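How to fold a hoodie (and which popular methods to skip)
Updated 14 Jun 2025

Search for hoodie folding and you get a hundred clever tricks, most of them designed to look good for a few seconds. I tried plenty of them in January, when I finally emptied the closet, and kept one. It takes a bed and a bit of patience. Folding boards are optional. I bought the Cladine one for $19 and it now holds up a window.

Step 1. Spread it out first
Put the hoodie on the bed, front side up. Most guides skip this and have you fold in midair, and that is how you end up with one sleeve inside the other. Pull the hem toward you, then run both palms from the chest out to the sides. Creases across the print are the ones that matter. I don't believe a printed chest is ruined by one bad fold, whatever the Pramance blog says, but a crease left there for months does show.
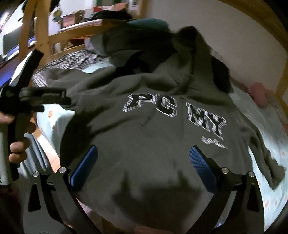 Dark hooded sweatshirt on the bed, chest lettering still wavy from the creases.

Step 2. Close the zipper, if there is one
Go all the way up. A half-open zipper lets the two front panels drift apart, and every fold after that comes out crooked. Pull the drawstring ends level and lay them on the chest. Some people tie them in a bow. I have never seen what that does besides waste time.

Step 3. Sleeves
Stretch both sleeves out to the sides and flatten the cuffs. Then fold one side in toward the middle, lay that sleeve straight down toward the hem, and do the same with the other.

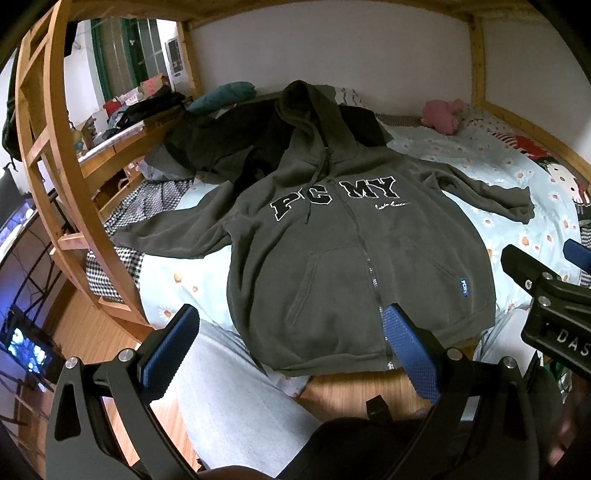 A bunk bed works as well as any table for this, as long as you watch your head. Let the hem hang over the edge while you deal with the sleeves, then slide the whole thing back before you go on.

Step 4. The hood
Fold it down flat over the shoulders. The "tuck everything into the hood" roll is fine for a suitcase. In a drawer it makes a ball, and balls roll – mine did, straight to the back.

Step 5. Fold up
Bring the hem up to the middle, then fold once more to the neckline. Thick fleece won't go into thirds without a fight, so stick with halves.

Does it save space? A little. The Savton drawer I use takes one more hoodie than it did before, and I would be suspicious of anyone promising double.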